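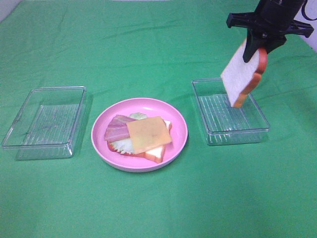 Figure 1. The sandwich layout on the green cloth, with a bread slice held upright in the gripper over the right tray.

Section 3. Comparing Two Sets of Fingers with the Sandwich Layout

By the time you reach this section, your arm should be bolted down, homed, and talking happily to the controller. Now comes the part most of us look forward to, which is finding out how different fingers behave on the same task. We like toy food for this work. The pieces are thin, they come in awkward shapes, and a slice of toy ham will show you more about a pair of fingertips in one afternoon than a whole drawer of neat little blocks.

The steps below compare the Kuvex fingers with the Flutard fingers on one arm. If you have only one set, you can still follow along and keep your results for later.

Before you start

Spread the green cloth over the table and smooth it out as well as you can. A few soft wrinkles are fine — ours always has some — but a fold under a tray can tip it enough to spoil a pick. Keep people's hands outside the marked work area whenever the arm is powered.

Setting up and running the trials

1. Put the round pink plate in the middle, with one clear ribbed tray to the left of it and one to the right.

2. Fit the Kuvex fingers and tighten both screws evenly. Open and close the gripper a few times from the controller and watch that the tips meet squarely.

3. Check the cable. It needs a loose curve with enough slack for the wrist to turn, and it should stay well clear of the fingers.

4. Set the closing force to level 3. This is gentle enough for the bread, and you can always come up a step if a piece slides.

5. Place a bread slice in the right tray and run the program called Gremdale. Let the arm carry out the full pick and place, and please resist the urge to help it along.

6. Write down whether the slice was lifted, whether it turned in the fingers, and where it ended up.

7. Return the slice to its starting spot and repeat until you have 15 trials. Then do the same with the cheese and the ham.

8. Power down the arm, change to the Flutard fingers, and go through steps 2 to 7 again with the same force setting.

Note: When a slice is held upright, look at how each finger meets its face. A slice gripped close to the crust may swing as the arm moves, and you will want to record that even when the placement comes out well.

Note: The ridges in the tray floor can catch a low corner. If this keeps happening, raise the approach height by 2 mm and start that set of trials over, so that both pairs of fingers get the same treatment.

CAUTION: Never change fingers with the arm powered, even if it looks perfectly still. The gripper can close without warning when the controller reconnects.

CAUTION: Stop the program at once if a fingertip presses into the tray. Move the arm straight up by hand control before you touch anything on the table.

Saving your results

Save each set under the name of the fingers you used, then copy the files to the Ichikawa folder on the controller. The log holds 800 trials, and older ones are overwritten once it is full, so do make your copies before a long session.

Trial sheet prepared by Parviz Safavi. Section revised 18/05/2026.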